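Speaker notes: Kumen picking service, evaluation briefing
Trinstead session, Wednesday, 10:30 a.m.

Opening
Thank the Toledo office for the invitation. State that Pendton has no financial interest in the vendor.

What is on offer
Kumen is sold as a monthly service. The fee covers the gripper, the picking software, remote support and 3 site visits a year. The customer supplies the arm and the bins. Installation at Toledo took 4 days.

How we tested
We used mixed bins, with food shapes and household goods together. Each item was to be picked singly and set down outside the bin. The team logged 189 attempts. Pause for questions on method.

Findings to stress
Rounded items were handled with few repeat attempts. Items lying close to a wall took longer, and the vendor has acknowledged this in writing. 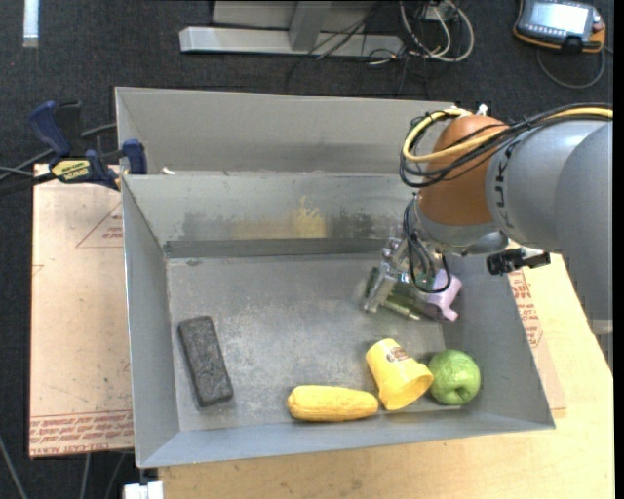
Support calls were answered in about 10 minutes during business hours. Evening coverage is priced separately, and members should ask for that quote before signing.

Recommendation
Proceed to a paid trial at one site. Request revised terms on replacement fingers. Refer contract questions to the Pendton purchasing desk.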